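Flornley Basketball Names Nimal Bhattacharjee Head Coach

FLORNLEY – The Flornley Basketball Club today announced the appointment of Nimal Bhattacharjee as head coach. He joins the club from Evangelista, where he coached over 30 home wins and led the team to the league semifinals.

Bhattacharjee will begin work on Thursday and will oversee a 16-player training camp in May. Nodeck remains the club's main sponsor.

"Flornley has a young roster and a loyal crowd," Bhattacharjee said. "We intend to defend well and run."
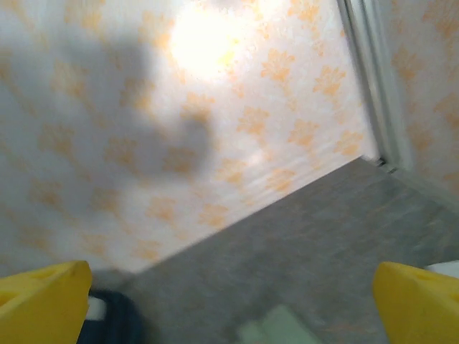
Season ticket sales open in May, with 483 seats reserved for returning holders. Holders will also receive a printed season guide. Its cover takes up a wallpaper pattern of small orange sprigs on white – orange and white being the club's colors since its founding.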